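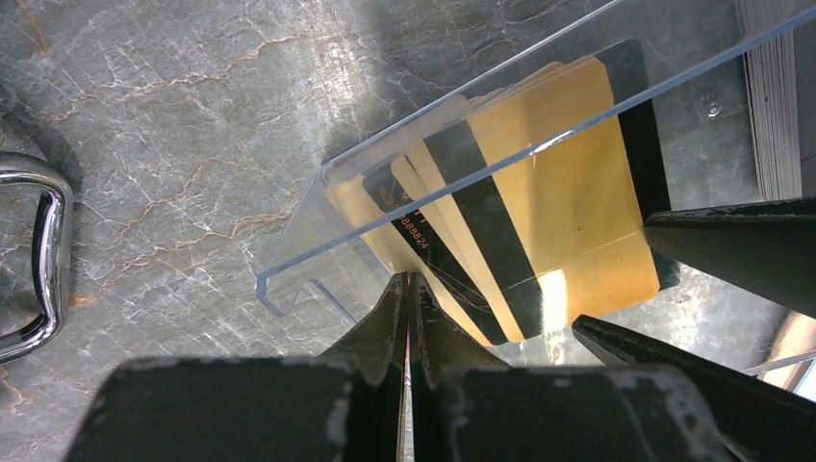
Membership cards at Plemach - your questions

How do I get a card?
Sign up at the front counter at Urrutia Street and I'll print yours while you wait. Bring some kind of photo ID, and a bill or a letter if you want the local rate.

How many visits do I get?
The basic card is good for 7 swims a month. They don't roll over, sorry! If you swim more than that, go for the Prillitz pass - I have it myself and it pays off pretty fast in winter.

I lost my card, now what?
Email me and I'll block the old one the same day. A new one costs 5 dollars. Your visits stay on your account, so you won't lose any swims.
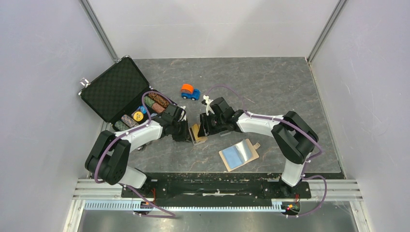
Can I bring a friend?
You can bring up to 2 guests per visit, and they pay the day rate at the counter. Kids need an adult in the water with them (the shallow pool too).

When are you closed?
We shut for a week in November to drain and clean the big pool. The sauna stays open, and card holders get in free that week.

Can I pause my membership?
Sure, for up to two months. Just write to me before the first of the month and I'll set it up.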